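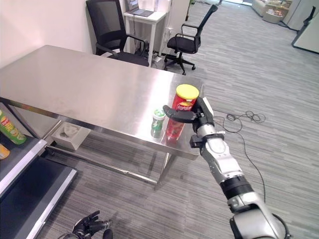 Figure 1. Tall and short containers on the steel table.

3.2 Sorting by height

Okay, so on to the snacks themselves, which I'll admit is the part of this project I enjoyed the most! Evdokia Sarantis and I picked packaging that any shopper would know. The red Pringles can with its yellow lid is the tall one, and the little green and white cup next to it is the short one. I like this pair a lot, they look so mismatched side by side (and the steel top shines enough that you get each of them twice).

Our layout rule came from the Flernia shelving guide, and it's a simple one: canisters share a shelf, drinks go up top, and the short cups go wherever a shopper can still see the lid. Pantelis Manolakis argued for keeping cups with the canisters, and for a small store like Fornuveck he may well be right. We tried his version in February and I kept losing the cups behind the taller cans, so I went back to the top shelf.

The canister row is the one I fussed over. I wanted neighboring colors to differ enough that a shopper could name a can from across the aisle, so red sits beside blue, with an orange-yellow one on the other side. The row is a bit loose, and I left it that way. We asked 50 shoppers to find a given color and logged 151 searches in all, which are broken down in the next section.

Up top, the green soda bottles went to the left and the green-labeled cup shares the shelf with them. 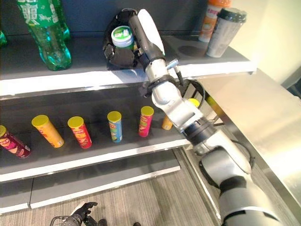
3.3 What the shoppers told us

Most people went straight for the lids. I had expected the labels to matter more, and so had Evdokia, but the yellow lids came up again and again in the comments.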